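Silach Handheld Gripper Pair, Classroom Set
Equipment review for school clubs and student projects
Posted September 14, 2024

Price as bought: $895 per pair
In the box: left gripper, right gripper, one cable for each, spare finger pads, a printed quick start card
Not in the box: table, mounts, computer, anything to pick up
Sold by: Drosska (education orders only)
Our rating: Buy one pair. Think hard before buying two.

Silach sells these to schools as a way to "teach a robot by hand." A student holds one gripper in each hand, does a small chore, and the recorded motion is supposed to become practice material for an arm later on. The product page makes it sound like a semester's worth of learning packed in foam. We run an after-school robotics club and have had a pair since February, and I'd like to talk the page down a little.

First, the good part. They are sturdy. Ours have been dropped on a hard floor more than once and the jaws still close straight. The fingers are wide enough to take hold of ordinary kitchen stuff, and students get the idea in a few minutes without a lecture. You squeeze, it closes. Kids who freeze up in front of a code editor will happily spend an hour moving a food container on and off a rack.

Setup is where the brochure starts to slip. It says "any table." Any table turned out to be too shiny, too small or too wobbly, and we ended up laying a white board over a square one and putting tape along the near edge so people would start from the same place. It also says "minutes to first recording." Our first usable recording took three club meetings, and most of that went to the Stirora software, which comes as a separate download and wants its own account for every student.
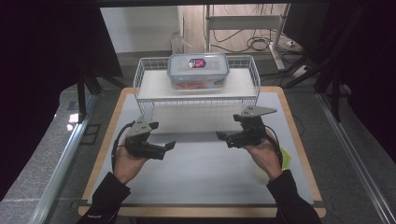 The cables deserve a section of their own. Each gripper has one, and they are stiff enough that you feel them pull when you turn your wrist. Younger students fight them constantly. Silach told us by email that a cordless version is planned. I have heard that about a lot of school equipment, and I would not budget around it.

Then there is the question of what you have once the recording is done. Our club made 112 recordings of one shelf task. Drosska's sales sheet claims a class can reach 2,016 in a school year. I suppose it can, if the class does nothing else and never has a fire drill. The sheet doesn't say how many of those will be any good. We threw out a big share of ours for dull reasons: a late start, a sleeve in the way, somebody talking to a friend and setting the box down in the wrong spot.

And the arm is extra. If your school doesn't own one, the recordings are files you can replay on a screen. That may be enough for a project on data or on human movement. It is a letdown for students who joined to see a robot do something.

Who should buy it
A club with at least one adult who likes fixing software. A student project with a narrow question, such as whether two people do the same chore the same way. A team entering the Chu Challenge, where the tabletop round allows hand-recorded practice.

Who should wait
Any class larger than 11 students sharing a single pair. The wait between turns gets long and the phones come out. Anyone without a room where the setup can stay up between meetings. Anyone buying it mainly because of the video on the product page.

Notes on ordering
Drosska ships finger pads separately from the grippers, and ours came later. Check the left cable before you sign for the box, as the connector on our first one was loose. The swap was free but we paid the return postage. The warranty covers the grippers for a year and does not cover the cables, and I'd ask for that to be changed in writing if you are placing a large order.

Ratings
Build: 4 of 5
Setup: 2 of 5
Software: 2 of 5
Value for a small club: 3 of 5
Value for a full class: 1 of 5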